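20 janvier 2018

Rentrée tard de Lavard, les pieds gelés, et pas la moindre envie de cuisiner. J'ai donc fait ce que je remettais depuis les fêtes : trier les friandises. Il y en avait partout, dans les poches des manteaux, au fond du sac, derrière les livres, et j'ai tout porté sur le lit, sur la housse bleue aux cerises que j'aime tant (même si elle est toujours froissée, quoi que je fasse).

C'est fou comme on s'attache à des emballages ! Le petit rose avec son personnage, je n'ose pas l'ouvrir depuis deux semaines. Le sachet rouge et blanc de konjac, lui, ne passera pas la soirée — j'en rêvais déjà dans le car de Turuvov. J'ai sorti aussi la boîte verte, dont le couvercle fait un plateau très convenable, et la bouilloire, parce que trier sans thé, très peu pour moi. 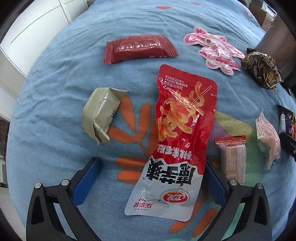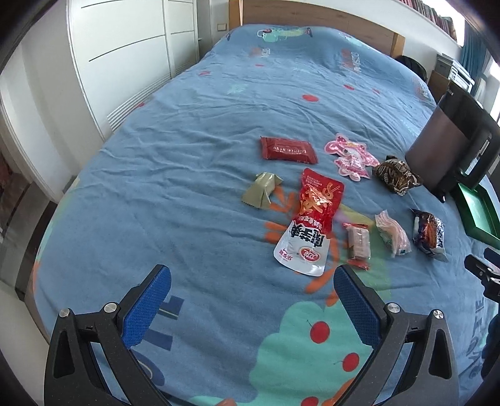
Le konjac, le rose, et tous les autres.

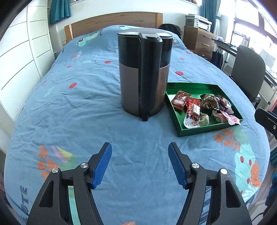
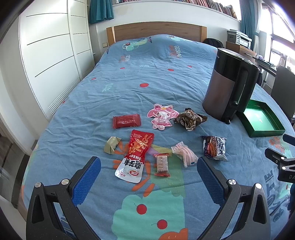

J'ai fini par me dire que je garderais sept choses pour le bureau et que le reste irait dans la boîte, à finir avant juin, promis. On verra bien. Demain il faut que je rappelle Nordin pour la facture de 246 euros, que je repousse encore plus volontiers que le rangement, et que je rachète du thé, il ne reste que deux sachets.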